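The ten-minute reset, and why I love a bedroom bin

Last updated 18 Jan 2025
14 comments · 266 shares

I have a confession, which is that I really enjoy tidying a bedroom. Kitchens bore me and bathrooms I put off for as long as I decently can, but give me a messy bedroom and a spare ten minutes and I'm happy as anything! It's such a quick win. You start with a room that makes you feel tired just looking at it, and before the kettle has cooled down you've got a room you'd pay to sleep in.

I got the habit from Kwok-wai Hung, who I shared a flat with in Tullell years ago. He'd done 2 summers of housekeeping at a small hotel and he couldn't walk past a wrapper on the floor, his or anyone else's. His method was rubbish first, always, before you so much as touched a pillow. I used to do it the other way round (bed, then surfaces, then floor) and I'd end up with a lovely smooth duvet and crumbs all over it from leaning across with my arms full.

The other thing he taught me was to take the bin to the mess. It sounds like nothing, but I must have walked miles in my life carrying one crisp packet at a time over to a bin in the corner. Pick the bin up, bring it along, tip it a little towards you and fill it as you go. A light one with a decent rim is best for this, and a dark inside or a dark liner hides all manner of sins.

Carpet makes it more satisfying, I think. On a plain beige one every bit of litter shows up, so there's no pretending you've finished when there's still a bottle lying there.

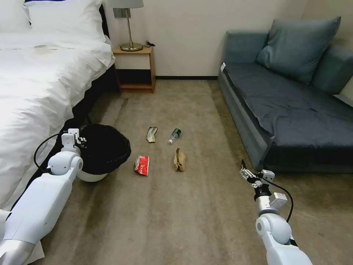
Bottles, wrappers and the gap by the sofa

I do the big things first. An empty plastic bottle takes up half a small bin, so I squash it and put the cap back on, then drop it in the recycling bag instead if I've remembered to bring one up. Snack wrappers get crumpled small. After that I get right down and look along the front edge of the sofa, if the room has one, and then beside the bed. I once found a whole unopened biscuit under ours, and yes, I ate it.

Then the nightstand, which at our house collects receipts, hair ties and cough sweet papers. Lift the lamp, wipe under it, put it back. I'm still using the yellow cloth Ho-yin Tai gave me and it's only just starting to fray.

Hoovering comes last, in long strips from the window to the door — my favourite bit, because of the stripes. If you've got a wooden floor I'm a tiny bit sorry for you.

I'm planning to tackle the spare room in February, before my sister comes to stay. It has 5 boxes in it from the move to Drurkeo and I haven't opened one of them. If you've got a good way of dealing with mystery cables, please tell me in the comments!

Share this post
14 comments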